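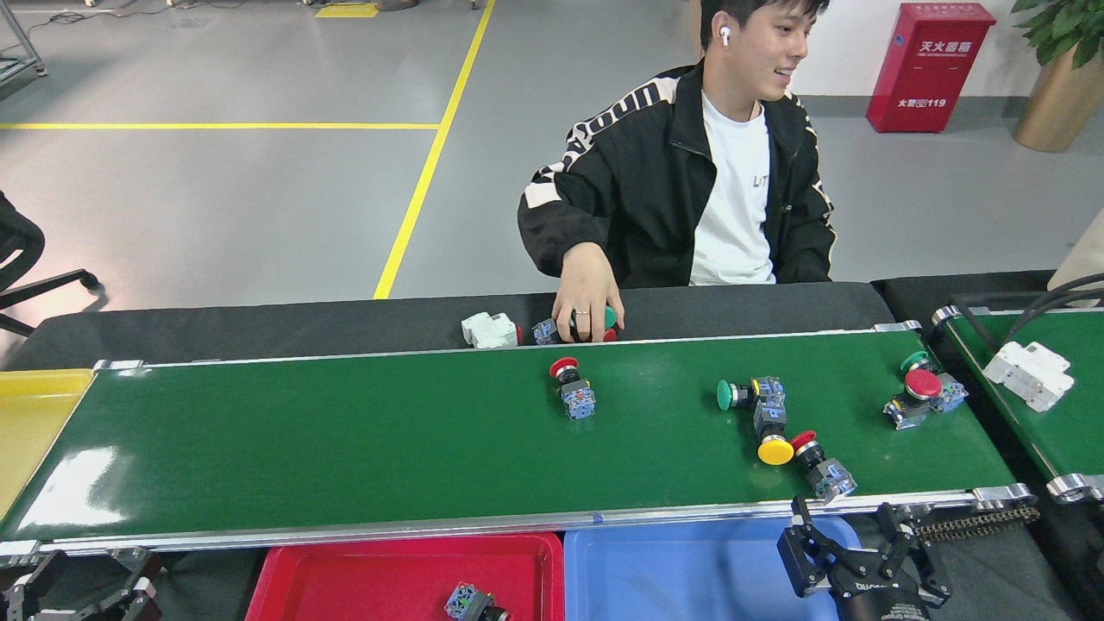 *All smiles at the green belt, one hand on the push button.*

December 4, 2020

Hi Peadar,

You asked for a short update on the Skosen evening school money, so I'll try to keep it short (I know, I know, I said that in April too).

The big news is that the math refresher is full! We have 28 people signed up across the two groups, and most of them found us through the flyer we left at the Esstead library. A few hadn't sat in a classroom since they were teenagers and were pretty nervous about fractions, so Donal Hennessy slowed the first month way down and did everything with tape measures and paint cans. I sat in on one of those evenings and learned something about paint, which I needed, given the state of my porch.

The writing group has been harder going. People come for the first half, when we do letters and job forms, and then drift off when we get to the longer pieces. I'd like to cut the session to an hour and put what we save on tutor pay toward one-on-one help. That would be a change from the plan you approved, so please tell me if you need it in a proper letter or if this will do.

**Money**

We've spent $555 on workbooks and photocopying. The workbooks came from Mac Giolla and they were a good deal, but the box was missing the answer booklets, and I've now called three times. They say they're on the way. The bus passes went faster than I budgeted for: 144 rides so far, almost all on the Pemari line, and the fare went up on us halfway through the term. I can cover the gap from the snack budget if you're okay with that. We've had very little luck getting anyone to eat the granola bars anyway.

Rent is paid through the end of the term. The heat in the small room is still hit or miss and I've moved the Skosen folks into the bigger one when it's free.

**Still to do**

- Final check-in talks with each student (12 done, the rest before the break)
- Book the room for spring
- Chase Mac Giolla again, sigh
- Send you the receipts, which are in a shoebox on my desk and will be in an envelope soon

One question from Donal: would the grant stretch to calculators? He wants plain ones, nothing fancy, and he'd like them to stay in the room between classes. I told him I'd ask, so I'm asking. If you can let me know before we print the spring flyer, I'll get the order in.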